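Nillura: Progress report for the second period
Garment handling with two arms – control, planning and tooling software

Submitted to the Dumton program office, February

1. Where we are

In the first report we promised three things for this period: a planner that can move both arms in a shared space without stopping one of them, a perception module that finds graspable points on cloth and on hangers, and a replay tool which lets us look at failed runs without running them again. The planner and the replay tool are in daily use. The perception module is working for hangers, but for cloth it is behind the plan, and I explain the reasons in section 3.

The budget is on track. We spent less on hardware than planned and more on computing, and the sum is inside the limit which the program office approved.

2. Planner and control

At the start of the period, the two arms were planned one after the other. The left arm got its path, and the right arm treated this path as a wall. It was safe, but very slow, and in many cases the right arm found no path at all and simply waited. When both arms must hold parts of the same object, this way of working is not possible.

The new planner, which we call Sumley inside the project, plans for both arms together. It takes the two goal positions of the grippers and searches for a pair of paths that keeps a minimum distance between all links. When the arms hold the same garment it also limits how far the grippers may move away from each other, so that the fabric is not pulled too hard. The limit is now a fixed number for each garment type. We would like to measure it from the motor currents in the next period, but first tests gave a noisy signal and we didn't put it in the main branch.

The planning time was our biggest worry. In the first version one request took 11 seconds, which made any test session very tiring. After we changed the collision check to use simple shapes for the links and kept the results of earlier checks in memory, the same request takes almost 2 seconds. Our target in the proposal was one second. I believe we can reach it, but I don't want to promise the month.

On the control side, we replaced the position commands in the last part of each approach with a softer mode. Before, if a hanger hook was some millimeters away from where the camera said, the gripper pushed against it until the driver reported an error. In the softer mode the arm gives way a little and the software tries to close again from a slightly different angle. This change took only a few days and it helped more than I expected. The price is that the arm is less exact when it carries something heavy, so we switch the mode off again after the grasp.

There is one open problem with the cables. The planner has no model of the cables on the arms, and some wrist turns that are allowed by the joint limits still pull a cable tight. For now we forbid a range of wrist angles. This is not elegant, and it removes some good solutions, but no run was stopped for this reason after we added it.

3. Perception

For hangers, the module finds the hook and the two shoulder ends and gives a confidence for each point. It was trained on pictures from our own station, with hangers of different colors on the table and on the rack. The result is good when the hanger is free. When it is partly inside a garment, the module often finds the hook and loses one shoulder end. The planner can work with the hook only, so we let it continue in this case and write a warning in the log.

For cloth, the situation is more difficult. We planned to detect the collar, the hem and the shoulder straps with one common model. It confuses straps with folds, mostly on garments of a single color. With a striped garment the stripes help, because they bend where the cloth is folded and the model has learned to use this. It means that our early test results looked better than they should, as we used striped garments too often. We have corrected the test set and repeated the measurement, and the new numbers are the ones in the table that we sent separately.

We now try a different order. First the arms spread the garment a little, then the camera takes a new look, and only then the module must decide where the openings are. The extra movement costs time, but the decision is much easier when the cloth isn't lying in a heap.

4. Replay tool and data

The replay tool is called Tatlı. It records the joint states, the camera pictures, the planner requests and the output of the perception module with one common clock. Any run can be opened later and moved forward and backward. It is also possible to change one setting of the planner and ask what it would have done at this moment. We use this function every day.

In this period we recorded 252 runs. Each run is marked by hand with the step where it stopped, if it stopped. The steps are the same as in the proposal: pick the hanger, find the opening, insert, lift, and place on the rail.
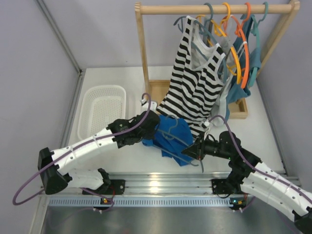
Most of the stopped runs end at the insert step. The second group is at the lift, when the garment slides from one shoulder of the hanger before the arm is high enough. Picking the hanger is now reliable enough that we don't study it further. Placing on the rail depends strongly on how full the rail is. If two hangers are already close to each other, the planner finds a path, but the moving garment touches its neighbor and pushes it to the side. The planner knows the hangers on the rail as solid shapes, and it doesn't know what is hanging from them. We will add a simple box for each hanging garment, which should be enough for this purpose.

The marking by hand takes a lot of time. We tested a small script that proposes the stopping step from the gripper openings and the height of the wrist. It agrees with the human mark in the clear cases, and in the others it only makes a suggestion, so a person still looks at every run.

5. Changes to the plan

We ask to move the cloth perception milestone to the end of the next period. The work on the lift step can start earlier in exchange, as it doesn't depend on the perception of openings. The total number of milestones stays at 9 and no additional money is needed.

We also ask for permission to publish the replay tool under an open license. It contains nothing specific to our garments, and two other groups in the program have asked for it. A short description of the file format is ready, but the installation guide still has to be written.

6. Next steps

The work on the box model for hanging garments has already begun. After that come the new spreading movement together with the second camera look, and a repeat of the full test with the corrected garment set. The planning time will be measured again on the same requests as before, so that the numbers can be compared. If the program office agrees with the changes in section 5, we need the written answer before we order the next computing package.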